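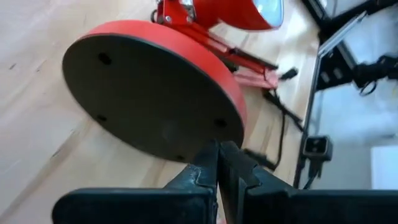
What did households light first after dusk? Most often the desk or table, well before the ceiling fixture.

4.2 Evening light use

Hưng Lã and Khoa Hầu logged 2838 switch events in 32 homes during August.
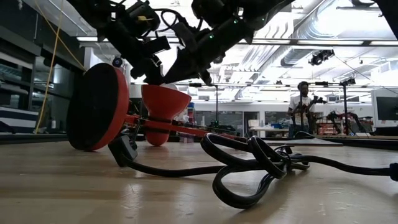 Figure 3a. Red item with round base.

Use peaked in homes with school-age children – roughly 14 events a day.

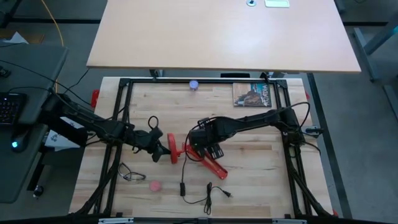 Figure 3b. Red desk lamp, from above.

Two homes in Holmgren were left out.

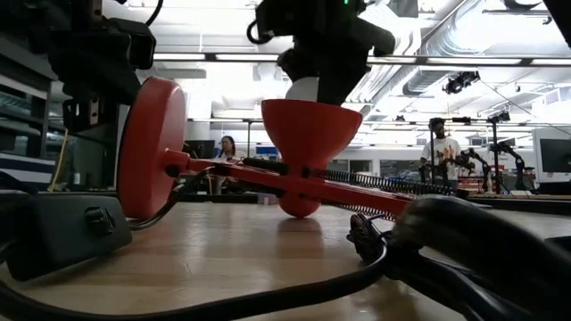
Figure 3c. Lamp on its side, shade opening upward.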